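The Planner Should Be Allowed to Say No
Lorne Dhillon
1 October 2026

Most motion planning stacks for mobile manipulators have two outputs. They return a trajectory, or they return an error code that the layer above treats as a reason to try again with a different seed. I want to argue for a third output, a refusal with a cause attached, and for building the rest of the software as if that output mattered.

The argument comes out of work on Stusitier, the task executive my group maintains for tote handling. It sits above a sampling planner and below a scheduler called Tirance. In February we went through the logs of 2610 pick attempts on crate shelves. In 488 of them the planner failed at least once before something moved. Most of those attempts recovered after a retry, and for a long time we counted them as successes. The dashboard was green and the customer was content.

Counting them that way was a mistake. A retry that works tells you very little about why the first call failed. The planner may have run out of time in a narrow passage. The goal pose may have been in collision with a shelf deck by a few millimeters, and the second perception update moved it out. Or the base may have been parked where no arm configuration could reach the crate handle without crossing the upright, and the retry succeeded only because a recovery behavior nudged the base in between. These are three different faults, belonging to three different modules, and our executive wrote the same line to the log for all of them.

The usual answer is that the planner can't know. A sampling planner is probabilistically complete at best, so when the clock runs out it has shown nothing about whether a path exists. This is true of the search, but the search is a small part of what the planner does. Before it draws a single sample it has solved inverse kinematics for the goal, checked the start state, and loaded a collision world of a particular age. All of that can be reported. If every inverse kinematics solution collides with the same shelf upright, the message should name the upright. If the collision world is older than the last base motion, the message should say so, and the executive should refuse to plan until it is refreshed.

The second answer is that causes are the job of a monitoring tool. We have one, Totik, and it is a decent tool. It replays joint states against the recorded point cloud and lets an engineer step through the failure. It also takes an engineer, and it works after the fact. What I am asking for has to be available at run time, in a form the executive can branch on. A stale world calls for a new scan. A blocked goal calls for a different grasp. An unreachable goal calls for moving the base. Sending all three back to the same planner with a new seed wastes cycle time on two of them and hides a calibration problem in the third.

Parking zones show this well. Many sites mark a floor area for the robot or for a cart, and engineers are inclined to treat the marking as a fact about the world. The zone goes into the map as a polygon with four clean corners, and everything downstream inherits it. Tape on carpet is a poor source for a polygon. It wrinkles and tears, and an edge detector will fit a line to a ragged strip and report it with the same confidence as a fresh one. At a low viewing angle the near edge of a square comes out longer than the far one, and any error in the camera pitch goes straight into the estimated depth of the zone. 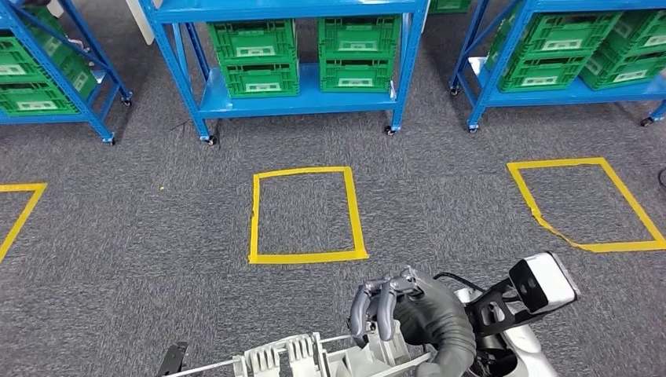 What the executive should store

We ended up keeping the zone as an observation with a covariance and a time stamp. The polygon in the map is a prior. When the robot comes near a shelf, perception fits the visible tape and reports which sides it used. If a corner lies outside the camera's view, the fit says so, and the covariance along that direction stays large. The base controller gets a target and an uncertainty, and it can decline to commit to a final approach until it has seen enough.

Shelves on casters get the same treatment, for a stronger reason. A shelf with wheels is a movable object, and a static collision mesh for it is a guess about where somebody last pushed it. Our first collision model had the shelves bolted to the world frame. The planner returned valid trajectories against that model all day – valid for a shelf that had since been rotated by a couple of degrees. The controller's force limits caught the difference, and the log recorded a contact event. The planner's record stayed clean.

The cost

A typed refusal makes the interface larger. We now have 21 refusal codes, and I think at least a third of them will be merged. Each one needs a test, and a test for a refusal is harder to write than a test for a path, as you have to construct a world in which exactly one thing is wrong. There is also a real risk of an overcautious robot. For the first two weeks after the change, Stusitier stopped to rescan far too often. Throughput fell, and the people running the site let us know. We set the staleness threshold from measured base drift and most of the loss came back. Some of it did not, and I would still make the trade.

Hiebert, the simulator we use for regression, was no help at first. Its shelves were always where the map put them and its tape was perfectly straight, so the refusals never fired and the tests passed. We now perturb shelf pose and tape geometry in every run. Half of the suite failed on the first night, nearly all of it in code that called the planner and never read the reason.

That last item is where I would tell other teams to start. Search your own executive for the places that call the planner in a loop. Look at what the loop does with the return value. If the only thing it reads is a Boolean, log the full status for a month before changing any behavior, then sort the failures by module. The sorting is dull work and can't be handed to the planner vendor, who has never seen your collision world. Leave the retry count where it is until the sort is done.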